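Notebook, Saturday, Segers bench — wrist-view filtering, run 2

Starting point is the Multusthorpe set, 2,018 episodes. Filter is the same as in run 1 except for the threshold on fingertip motion. 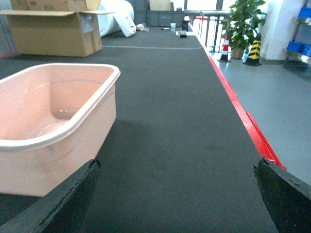

Kept 1,692 after the filter. Most of the rejects are long idle stretches at the start, before the arm is commanded. Trimming those would recover part of them, but then the time stamps need to be rewritten and the Revville loader does not handle that yet.

Trained the small policy on the kept set, 5 seeds. Spread between seeds is smaller than in run 1. Mean loss on held-out episodes is lower, though the held-out split was drawn after filtering, so the two runs can't be compared directly. Redo with a fixed split — drawn from the full set, same list for both runs.

Birnodent config saved under run 2. Did not touch camera exposure or crop.

To do: fixed split, rerun both, check rejects by hand.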